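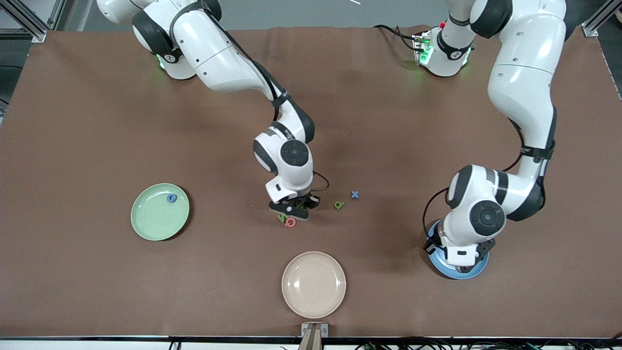
Figura 4-1. Estación bimanual durante una demostración de clasificación de letras en platos.

4. Demostración de tareas por teleoperación

Este capítulo cubre el registro de demostraciones con el puesto de mando Keno y los dos brazos seguidores. Antes de empezar deben estar completados el montaje mecánico (capítulo 2) y la calibración de articulaciones (capítulo 3). La denominación «derecho» e «izquierdo» corresponde siempre al robot. Vistos desde la cámara fija de la figura 4-1, el brazo derecho aparece a la izquierda y el izquierdo a la derecha.

4.1 Preparación de la mesa

1. Retire de la mesa todo lo que no forme parte de la tarea.
2. Coloque los tres platos. Deje entre ellos espacio suficiente para que una pinza baje en vertical sin tocar los bordes.
3. Coloque las letras de espuma en la zona central, apoyadas sobre la superficie y sin apilar.
4. Compruebe que los cables de muñeca forman un bucle holgado en toda la carrera de la articulación 6.
5. Compruebe que los cables de la parte delantera no sobresalen por encima del borde de la mesa.

Nota: La superficie debe ser lisa y de color uniforme. Si se sustituye el revestimiento, hay que repetir la calibración de color de la cámara (apartado 3.7). Las demostraciones grabadas con el revestimiento anterior se guardan en un conjunto distinto.

PRECAUCIÓN: No coloque las manos entre las pinzas y la mesa con los motores alimentados. La parada de emergencia corta el par y los brazos pueden descender por su propio peso.

4.2 Encendido y acoplamiento

1. Lleve los brazos de mando a la posición de reposo.
2. Conecte la alimentación de los brazos seguidores y espere a que el anillo de cada base quede en verde fijo.
3. Abra Nolero y seleccione Estación > Bimanual.
4. Pulse Acoplar. Los seguidores se desplazan a velocidad reducida hasta igualar la postura de los brazos de mando.
5. Mueva una a una las articulaciones del mando derecho y confirme que responde el brazo derecho. Repita con el izquierdo.
6. Abra y cierre ambos gatillos hasta el tope. La lectura de apertura debe recorrer el intervalo completo.

Si los lados están intercambiados, desacople y corrija la asignación en Estación > Puertos. No intercambie los conectores con la alimentación puesta.

Nota: El acoplamiento se rechaza con el código 1,373 cuando alguna articulación difiere en exceso entre mando y seguidor. Acerque el mando a la postura del seguidor y vuelva a pulsar Acoplar.

4.3 Definición de la tarea

1. En Nolero, abra Tareas > Nueva.
2. Escriba el nombre y la instrucción en una sola frase. Use el mismo texto en todos los episodios de la tarea.
3. Indique la condición de inicio y la condición de fin. Ejemplo de condición de fin: todas las letras dentro de un plato y ambas pinzas en reposo.
4. Fije la duración máxima del episodio. El valor por defecto es de 200 segundos.
5. Guarde la tarea. El nombre no puede modificarse después del primer episodio.

Para tareas con varios destinos, la instrucción debe nombrar el plato por su color (verde pálido, beige, azul claro) y nunca por su posición, que cambia de un episodio a otro.

4.4 Grabación de un episodio

1. Lleve ambos brazos a la posición de reposo.
2. Pise el pedal una vez. El contador de tiempo se pone en marcha.
3. Sitúe la pinza sobre la pieza con los dedos apuntando hacia abajo.
4. Descienda en vertical. Cierre la pinza cuando los dedos queden a ambos lados de la pieza.
5. Levante la pieza por encima de la altura del borde de los platos antes de desplazarla en horizontal.
6. Suelte la pieza dentro del plato, con la pinza lo más baja posible.
7. Repita los pasos 3 a 6 hasta cumplir la condición de fin.
8. Vuelva a la posición de reposo y pise el pedal una vez para cerrar el episodio.

El brazo que no interviene puede esperar sobre su lado de la mesa. Evite que permanezca sobre un plato si el otro brazo va a depositar allí una pieza: la pinza oculta el interior a la cámara fija y el instante de la suelta no queda registrado en imagen.

PRECAUCIÓN: Las dos pinzas comparten la zona central. Nolero no calcula colisiones entre brazos en modo de teleoperación. El operador es responsable de mantener la separación.

4.5 Agarre de piezas juntas

Las letras de espuma se comprimen y se desplazan con facilidad. Cuando varias estén próximas entre sí:

- Empiece por la pieza más exterior del grupo.
- Oriente los dedos de modo que ninguno baje sobre una letra vecina.
- No apriete el gatillo hasta el tope. Una fuerza excesiva deforma la espuma y la pieza puede salir despedida al abrir.
- Si un agarre falla, abra la pinza, suba y repita. No interrumpa la grabación: un intento corregido es válido.

No arrastre las piezas sobre la mesa salvo que la instrucción lo pida.

4.6 Revisión y etiquetado

1. Abra Episodios > Pendientes.
2. Reproduzca el episodio a velocidad doble.
3. Marque Válido, Corregido o Descartado.
4. Descarte el episodio si una mano entra en el área de trabajo, si una pieza cae fuera de la mesa o si se pierde la señal de una cámara.
5. Pulse Confirmar. Los episodios descartados se eliminan del disco local al cerrar la sesión.

Cambie la disposición inicial de platos y letras entre episodios. El asistente Plostasex propone una disposición aleatoria cada vez que se confirma un episodio; su uso es opcional.

El almacenamiento local admite 1,000 episodios. Al llegar a ese número, Nolero bloquea el pedal hasta que se exporten los datos (capítulo 6).

4.7 Fin de sesión

1. Lleve los brazos seguidores a la posición de reposo y espere a que se detengan.
2. Pulse Desacoplar.
3. Corte la alimentación de los brazos.
4. Revise las cintas negras de los antebrazos y vuelva a ajustarlas si se han desplazado.
5. Anote en el registro Andrade las horas de uso de cada pinza.

Los dedos de las pinzas se inspeccionan según el plan del apartado 7.2.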